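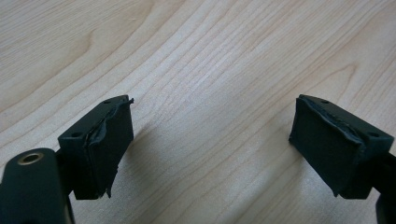
Saturday, morning, dye bench

Continued the madder vat from the August notes. The wool is the Gounder skeins, washed two times already, because the first rinse left some grease at the ends. Harish Amin says the grease comes from the spinning oil and one wash with soda is enough. I am not convinced, so I washed twice anyway.

Mordant: alum, 8 percent of dry wool weight. Started the bath cold and raised to 61 C. I kept the lid on and turned the skeins by hand every few minutes. Last time I let it run too hot and the red went to brown, so please, whoever uses the small heater, check with the glass thermometer and not with the dial. The dial reads too low.

Water: the tap water in the Tavisden building is harder than what we had before. Lavanya asked if this is good for madder. It should be, the calcium helps the red. But for the weld samples I would take rain water, if Chibuzor still has the barrel.

Iron: two small skeins went after into the Ferum bath for saddening. One came out a good plum color. The other has a light stripe where the tie was too tight. My mistake, I used the cotton tie with double knot. Loose figure-eight ties from now.

11:40. Skeins out, hanging in the corridor. Do not move them before they are dry, also not to the window.

To ask Þröstur: does the Brodberg scale need new batteries or is it broken? It gave me two different weights for the same skein and I do not know which one to write. For the moment I used the lower one.

Next: light test strips, half covered with card. Hema has the card.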